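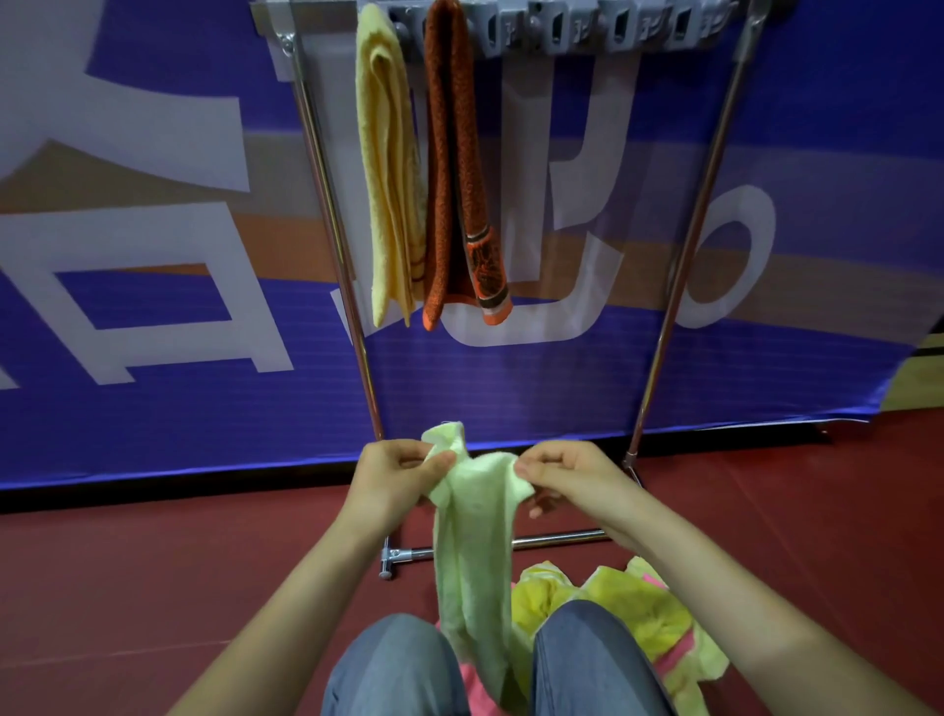
The claim on the Clultell gripper's spec sheet is that it handles "all common household textiles," and the engineer who spent most of November testing it would like to know who wrote that. She runs the bench trials at Intarasuk, a small integrator that was asked to pick a hand for a towel-sorting cell, and she agreed to talk on the condition that I leave her name out. Her baseline is a person sitting down with a towel pinched by its top edge between thumbs and fingers, the rest hanging toward the knees. "Look at where the hands are," she said. "One has the corner. The other has a fold right next to it. Ask any of these grippers to find that second spot on a wrinkled towel and then we can talk about the spec sheet."

Two grippers made it to the final round, the Clultell and a softer, slower one from Brukamo. Each had 214 attempts at picking up a single towel by the edge. She would not give me the success rates, which belong to the client, but she did say the gap between the two was smaller than the gap in price.

"The Brukamo has nice fingertips," she said. "It also takes two layers when you want one, and it has no idea it did that. The Clultell is stiff and fast and it misses. I'd take the miss. A miss I can detect."

I asked whether a better camera would fix it. She laughed. The team went through four of them, and the vendor of each one told her the last one had been the problem. Terry cloth gave all of them trouble at close range. She now thinks the camera matters less than where you put it, and she has moved hers up to head height, where the arms get in the way about as often as a person's would.

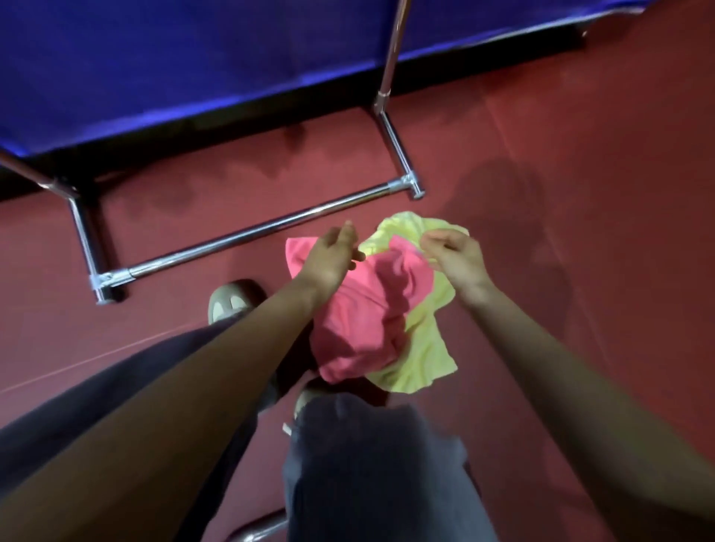 CONTROLLERS

The part of the project she is most doubtful about is the Samlow controller, which is sold as learning from human handling. Feed it recordings of people working with cloth and it is supposed to work out the grasps for itself.

"Take two cloths bunched up together, pink on top of yellow-green," she said. "A person pinches or touches the edge where one overlaps the other. From a camera up at the head, you get the backs of the hands and a lot of wrinkles. What is the software supposed to learn from that? How hard to squeeze? It can't see squeeze."

Samlow's answer, as she tells it, was to ask for more recordings. She ran the controller for seven weeks anyway, first with the Brukamo and then with the Clultell. It improved on flat towels. On crumpled ones she saw no change she would be willing to sign her name to.

Would she buy any of it? She took a while with that one. The Clultell, maybe, with the old controller and a simple check for missed picks. The Samlow demo unit goes back on Wednesday, and she has already found the box.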